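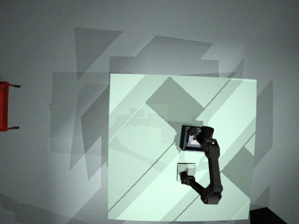
The student project at Plondlow Technical College began with a problem in how its simulator reported success. Şükran Tuncer, who supervises the robotics project class, had asked her second-year group to write a controller that picks a small part out of a bin and places it on a mark. The controller ran well in the stock environment, where the lighting was flat and the part sat on an open table. Tuncer then had the students rebuild the environment with a walled bin, a pale tabletop and several hard light sources. Seen from overhead, the rebuilt cell gives the vision code a good deal to get wrong: straight-edged shadows overlap across the table and the floor, the arm reaches across one side of the bin, and the red target is a tiny patch of color just below the gripper fingers. "The first time they ran it, the detector reported a part in the middle of the table," Tuncer said. "It had found the corner of a shadow."

The class is called Holtari, after the software framework the department wrote for it. It runs for one term and ends in June with an internal competition. Each team submits one controller. The controller is run for 100 trials with the part in a different starting pose each time, and the score is the number of parts placed within 10 millimeters of the mark. Each trial has a limit of 180 seconds. Teams may not see the competition poses in advance, but they get the generator that produces them.

Tuncer worked in industrial machine vision before she began teaching, and she describes the class mainly in terms of failure modes. Asked what the bin changes, she answered with geometry. "On an open table you can approach from almost any direction. With walls, the fingers and the wrist both need clearance. If the part is in the middle you have many valid grasps. If it is in a corner you may have two, and one of those puts the wrist housing through the rim."

In the simulator a collision of that kind does not stop the run unless the students tell it to. Early in the term, one team had a controller that placed the part in nearly every trial. Its log also contained contact events with the bin wall, which the team had not been reading. Tuncer now requires contact force to be recorded at every time step, and any trial with a wall contact above the threshold scores zero.

"They objected to that rule," she said. "Their argument was that the part got there. My argument was that on hardware you would be ordering a new finger."

The perception side takes up most of the first half of the term. Students start with a color threshold, which is enough under flat lighting and unreliable once there are shadows. The usual next step is to convert to a color space that separates hue from brightness. This helps with a saturated target, but it raises a second problem, and Tuncer spends a full lab session on it. Light bouncing off the part can tint the surface next to it. A loose threshold takes in the tinted area as well, and the estimated center of the part shifts.

"If the part is only a few pixels wide, a shift of two pixels is a large error," she said. "They convert that to millimeters and then they understand why the fingers closed beside it."

She does not allow a fixed crop around the bin. Several teams ask for one each year, because there can be other red surfaces in view and a crop removes them cheaply. Her position is that the bin should be located first and the search region computed from it. The bin pose is varied slightly in the competition set, and a controller with a hard-coded region will lose trials when the bin moves.

The other recurring problem is occlusion. The overhead camera sees the part well while the arm is parked and poorly once the forearm and wrist are over the bin. Teams deal with this in different ways. Some take one estimate before the arm moves and trust it for the rest of the trial. Others keep updating and must decide when an update is worse than none. Tuncer said both can work, and that the second takes longer to debug.

"The common bug is that the gripper covers part of the target, the visible area gets smaller, and the center estimate moves away from the gripper. The arm follows it. The visible area gets smaller again. You can watch it push itself into the wall."

One team, working under the name Gondow, fixed this by freezing the estimate when the visible area fell under a set fraction of its starting value. Another, Saraç, kept a running prediction and weighted each new measurement by how much of the target was exposed. On the practice set Gondow's method scored higher. Tuncer thinks Saraç's is the better design and had poor tuning. She told both teams so.

Grading is split between the competition result and a written report of 6 pages. The report must include at least one failed trial, traced from the first wrong value to the outcome. Tuncer reads that section first. "A score of ninety with no explanation of the other ten is a weak report. I would sooner have a score of sixty and a correct account of the forty."

Next term she plans to add a second camera at table height. The calibration exercise for it is already written, and the students will have to find the camera's position themselves before they can use it.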